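Small fridge next to a white desk: which side should the door open, and how much gap?

Forum: Small Rooms and Corners

nullmont_corner
Monday, January 21, 2019

Hello everybody. I moved to Drarstead in the fall and I have one small room for work and for drinks. The fridge stands in the corner, and the white desk stands along the wall beside it. I want to ask two things.

First, is it bad for the fridge to stand so near to the wall and the desk? Second, I put my tea on the desk first and then carry it to the upper compartment, and I always feel that the desk is in my way. Should I move the desk, or should I move the fridge?

The free wall on the other side is 786 mm wide. My budget is small, so I do not want to buy new furniture.

drorix_fan
Can you show the corner? It is difficult to say without seeing where the desk ends.

nullmont_corner
Yes, of course. The desk and the fridge, and then the bottle in the upper part.
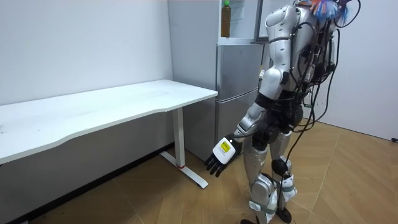
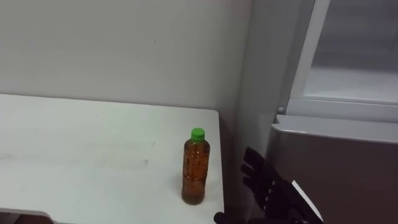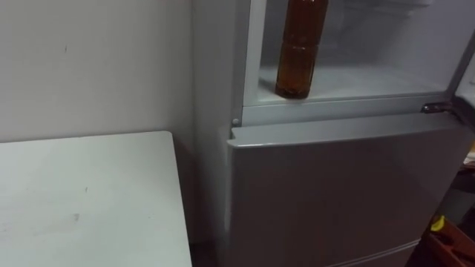
My own idea is to push the desk toward the window by one hand width, and to leave the fridge where it is. But then I lose the place for my chair. The chair is old and wide, and I like it very much, so please do not tell me to change the chair.

trevor_two
I would not move anything. You have a place to put a bottle down, and the shelf is one step from it. In my last kitchen I had to walk around a table every time I wanted milk. Keep it.

oldpantry
I do not agree with trevor_two. A fridge gives its heat out at the back or at the sides, and it depends on the model. Please look in your manual for the free space it asks for. Mine asks for 7 cm at the back and I had given it almost nothing, so the motor was running all night. After I pulled it forward it became more quiet.

trevor_two
Your fridge is in a hot kitchen, I think. This is a work room with a few bottles of tea. It is not the same thing.

oldpantry
The motor does not know which room it is in. I only say that he should read the manual before he decides.

nullmont_corner
I found the manual in a drawer, but it gives the space at the back only. For the sides it says "sufficient," and this does not help me so much. At the back I am fine, I measured it.

drorix_fan
For the door, check if you can change the hinges to the other side. On many small fridges it is possible with a screwdriver, and the manual should have a drawing. Take everything out first and ask a second person to hold the door. I did mine alone and made a scratch on the floor.

About the desk, I would try your idea for one week before you decide. Put some tape on the floor at the old position, then you can go back easily.

nullmont_corner
The tape is a good idea, thank you. One more small question. The desk top has gray marks and I cannot remove them with water. Do I need a special product?

oldpantry
Try baking soda on a wet cloth, very softly, and first in a place where it is not seen. Do not use the rough side of a sponge, it takes away the finish.

trevor_two
Or leave the marks. It is a work desk.

nullmont_corner
I tried the baking soda near the wall. Half of the marks became lighter and the others stayed the same. I will move the desk on the weekend and write here again in April, when the room is warmer and I can hear if the motor works more.

drorix_fan
Please write also if the hinges can be changed. I have a friend with 2 small fridges and the same problem.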